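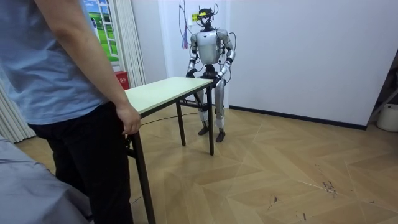
折りたたみテーブルの両端に人とロボットがついたところ(質問者提供)

机の移動をロボットと二人一組でやることになりました。人の側の仕事はどう変わりますか

カテゴリ:仕事・職場 > 設備・総務
回答 3件
質問日 2026年1月24日

質問

研修施設の運営会社で、会場設営の班長をしています。貸し会場が二つの階に分かれていて、会議、講習、展示のたびに折りたたみの長机を出したり並べ替えたり戻したりする仕事です。机は全部で158台あります。

これまでは机一台を人が二人で持って運んでいました。来年度から、この二人のうち片方を人型ロボットにする、という話が本社から下りてきました。写真のように、机の一方の端を人が、反対の端をロボットが受け持つ形です。機種は社内では「フロリス(Flolis)」と呼んでいます。導入の取りまとめはドゥルルスカ(Drurkska)という会社で、うちの班からは私を含む三人が講習を受けました。

班の人数は9人です。減らす予定はないと説明されていますが、二人一組の片方が機械になれば、単純に考えて人が余ります。余った時間は受付や備品の点検に回すと言われています。ただ、班には設営の仕事だから応募してきた人、人前に出るのが苦手でこの仕事を選んだ人もいて、受付と聞いただけで顔が曇りました。

講習で感じたことも書いておきます。

まず、速さは人同士のほうがずっと上です。人同士なら目線と「せーの」で持ち上がりますが、ロボットと組むときは手順どおりに進めます。こちらが端に手を置く、合図を出す、向こうの返事を待つ、持ち上げる、という順番です。慣れれば縮むと言われましたが、待つ時間そのものはなくなりません。

次に、疲れ方が変わりました。腰は楽です。重さをかなり引き受けてくれるので、午後になっても腰が張りません。代わりに気疲れします。相手がいつ動くかをずっと見ているからだと思います。講習を受けた他の二人も同じことを言っていました。

三つ目は会話です。組む相手としゃべりながらやる仕事だったのが、黙ってやる仕事になります。私は班長なので、作業中の雑談で体調や家の事情を知ることが多く、それがなくなるのは困ります。

聞きたいのは次のことです。

1 同じように二人作業の片方が機械になった職場で、人の仕事は実際どう変わりましたか。
2 役割の変更を班員に話すとき、何から話せばよいでしょうか。
3 人側の担当は固定したほうがよいですか、交代制のほうがよいですか。
4 時給の扱いはどうしましたか。うちは今のところ「業務内容の範囲内なので変更なし」と言われています。

安全面の細かい規格の話は導入会社に聞くつもりなので、働く側の話を中心に教えてもらえると助かります。

回答1(ベストアンサー)
回答者:元物流センター係長

倉庫で似た経験をしました。人型ではなく、荷の片側を支えて一緒に動くタイプの機械で、社内ではシラージ(Szilágyi)と呼んでいました。入れたのは8月で、私はそのとき係長として18か月ほど面倒を見ています。机と荷物の違いはありますが、悩みどころはほぼ同じだと思うので順に書きます。

1について。一番変わったのは、人の仕事に「判断」と「後始末」が増えたことです。運ぶ動作は半分機械がやりますが、通路に何か置いてある、床に養生がある、配置図が直前に変わった、といったことに気づいて対応するのは全部人です。以前は二人で気づいていたものを一人で気づくことになります。これは会社の計算に入っていませんでした。作業時間だけを比べると楽になったように見えるのに、現場は楽になったと言わない。原因のかなりの部分がこれでした。

もう一つ、機械が止まったときの待ち時間があります。うちでは止まると登録された人しか復帰操作ができず、その人が休みの日は半日人力でした。三人だけが講習を受けたとのことですが、早めに増やしたほうがいいです。三人のうち一人が辞めて一人が休んだら、残るのは班長のあなただけです。現場にいる間ずっと呼ばれます。

2について。私は失敗しました。機械の説明会を先に開いて、性能の話をして、最後に「皆さんの仕事はなくなりません」と言ったのですが、最後の一言しか覚えてもらえず、しかも信じてもらえませんでした。次に別の班へ説明したときは順番を逆にして、勤務時間、時給、担当する仕事、決まっていないこと、の順に紙一枚で出しました。決まっていないことをちゃんと「未定」と書いたのが一番効いたと思います。機械の話は質問が出てからで足りました。

受付が苦手な人については、全体の場で希望を聞かないでください。手が挙がりません。一人ずつ十分でいいので個別に聞くこと。うちでは配置換えを嫌がっていた人に、巡回点検と記録の仕事をやってもらったら合っていた、という例がありました。受付か設営かの二択で考えないほうがよいと思います。158台もあるなら、脚のロックや天板の傷の点検だけでもそれなりの仕事量になるはずです。

3について。交代制を勧めます。ただし、細かく替えすぎないことです。最初は一時間交代にしたのですが、慣れる前に替わるので全員がずっと下手でした。午前と午後で替えるくらいに落ち着きました。気疲れの話は本当で、同じ人に一日やらせると夕方に合図の出し忘れが増えます。

雑談の件は、朝礼を五分延ばして立ち話の時間にしました。作業中の会話の代わりにはなりませんが、ないよりはましです。体調の把握が目的なら、昼休憩の入りをそろえるのも手です。

4について。うちは復帰操作ができる人に手当がつきました。最初はつかず、半年後に現場から要望を出してつきました。「業務内容の範囲内」という説明に対しては、今の雇用契約書や労働条件の通知に書いてある業務の欄を確認してください。設営としか書いていない人に受付をさせるなら、少なくとも話し合いは必要です。会社の人事で話が進まなければ、労働局の相談窓口で聞けます。

回答2
回答者:Leif Vik

イベント設営の会社で働いています。日本語が変だったらすみません。

私の職場では、グロルトン(Groltton)という名前の計画で人型ロボットを2台試しました。私は班員で、管理職ではありません。班員の気持ちを書きます。

最初の週は楽しかったです。二週目から嫌になりました。理由は、遅いと怒られるのが人だけだからです。組が遅れると、班長は人に「どうした」と聞きます。ロボットには聞きません。私は待っていただけなのに、私の遅れになりました。記録用紙に「機械待ち」の欄ができてから、この問題は小さくなりました。班長さんにはこの欄をお願いしたいです。

それから、机を持つ高さの話です。私は背が高く、同僚は低いです。人同士なら相手に合わせます。ロボットは設定の高さで持ちますので、合わない人は手首が疲れます。高さを人ごとに変えられるか、導入の会社に聞いてください。うちは変えられましたが、変え方を知っている人が一人だけでした。

交代については、私は固定がいいと思います。回答1の方と反対です。毎日やる人は相手の癖がわかります。やりたい人がやって、やりたくない人はやらない。うちではそのほうが静かに進みました。でも、やりたい人が一人もいない班なら交代しかないです。

展示会で748台の机を並べた日は、ロボットを使わないで全部人でやりました。時間が足りなかったからです。そういう日の決まりも先に作ったほうがいいと思います。使う日と使わない日を、当日の朝に決めるのは疲れます。

回答3
回答者:匿名

机なんてキャスター付きのに買い替えれば一人で押せますよ。ロボットより安いのでは。本社に見積もりを取らせてみたらどうですか。

質問者からのコメント

皆さんありがとうございます。

回答1の方、講習の人数の件はそのとおりで、週明けに追加を頼むことにしました。紙一枚の案も使わせてもらいます。今書けるところを埋めてみたら、未定の欄が半分以上になりました。先に本社へ出して、いつ決まるのかを聞きます。雇用契約書も見ました。私のものは「会場設営及び付随する業務」となっていて、受付が付随に入るのかは読んでもわかりませんでした。班員の分は人によって書き方が違うようなので、人事に確認します。

Vikさん、機械待ちの欄はすぐ作れるので日報に足します。遅れを人に聞いてしまうのは、講習のとき私もやっていました。高さの件も班で身長差がかなりあるので確認します。

交代か固定かは意見が分かれましたが、まず希望を個別に聞いて、やりたい人が四人以上いればその中で午前と午後の交代、足りなければ全員で交代、という案を考えています。

回答3の方、キャスター付きは以前検討して、収納庫の入口に段差があるため見送りになっています。段差の工事のほうは見積もりを取っていなかったので、一緒に聞いてみます。

補足(回答1の回答者より)

一点だけ追加です。日報に機械待ちを書くなら、誰が読むのかも決めておいてください。うちは三か月書き続けたあとで、本社の誰も見ていないことがわかりました。月に一度、導入会社との打ち合わせに班長が持っていく形に変えてから、合図の返りが遅い件などを取り上げてもらえるようになりました。打ち合わせに班員を一人連れていくのもよいと思います。その時間は勤務扱いにしてもらってください。

この質問は役に立ちましたか はい いいえ
関連カテゴリ:会場運営/配置転換/労働条件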